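4. Lavado y secado de prendas acolchadas

Este apartado se aplica a los modelos Lucero con programa Acolchados. Para edredones y sacos de dormir, consulte el apartado 5.

4.1 Antes de cargar la lavadora

1. Lea la etiqueta de la prenda. Si prohíbe el lavado en agua, no utilice ningún programa de esta máquina.

2. Vacíe todos los bolsillos, también los interiores. Un pañuelo de papel olvidado puede obstruir el filtro de la bomba.

3. Extienda la prenda sobre una superficie plana y amplia, como una cama, con la parte delantera hacia arriba. Revise las costuras, los bordes y las cremalleras. Corte los hilos sueltos con tijeras – no tire de ellos – y cosa cualquier abertura por la que pueda salir el relleno.
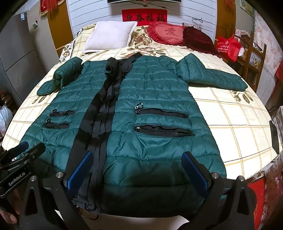

4. Cierre las cremalleras y los automáticos. Retire la capucha si es desmontable y lávela en la misma carga.

5. Dé la vuelta a la prenda. Los cinturones y cordones sueltos se lavan aparte, dentro de una bolsa de malla.

PRECAUCIÓN: No lave prendas impermeables con membrana en este programa. El agua retenida puede desequilibrar el tambor durante el centrifugado.

4.2 Selección del programa

1. Introduzca una sola prenda grande o dos pequeñas. El tambor debe quedar medio vacío.

2. Vierta 50 ml de detergente líquido en el compartimento II. No use suavizante ni lejía.

3. Gire el mando hasta Acolchados. La pantalla muestra la temperatura (30 °C) y la velocidad de centrifugado, 600 rpm. Puede subirla a 700 rpm si la etiqueta lo permite.

4. Pulse Aclarado extra si el agua de la zona es blanda.

5. Pulse Inicio. La puerta se bloquea hasta el final del ciclo.

Nota: si aparece el código E11, la carga está mal repartida. Espere a que se desbloquee la puerta, recoloque la prenda y seleccione solo Centrifugado.

4.3 Secado

1. Saque la prenda sujetándola por debajo con las dos manos. No la levante por las mangas.

2. Séquela en horizontal, sobre un tendedero ancho y lejos de radiadores. En secadora, use temperatura baja y añada dos pelotas de secado.

3. Deshaga con los dedos los grumos de relleno cada cierto tiempo – sobre todo en los puños y el bajo.

4. Cuando esté seca del todo, extiéndala de nuevo y alise los canales acolchados con la palma de la mano. Guárdela colgada o doblada sin apretar.
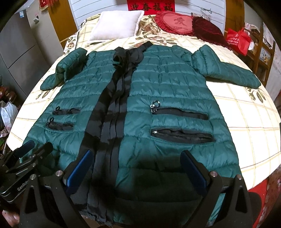 Fig. 4-2. Abrigo acolchado extendido con la parte delantera hacia arriba.

PRECAUCIÓN: No planche el tejido ni aplique vapor directo. No guarde la prenda en bolsas de vacío.

4.4 Limpieza de la máquina

Limpie el filtro de la bomba después de lavar prendas con relleno de pluma. Cierre antes la toma de agua y coloque un recipiente bajo la tapa. Los filtros de repuesto se piden al servicio técnico de Clastville con la referencia que figura en la cara interior de la puerta.

Revisión del texto: Nathalie Penner, 14 de julio de 2025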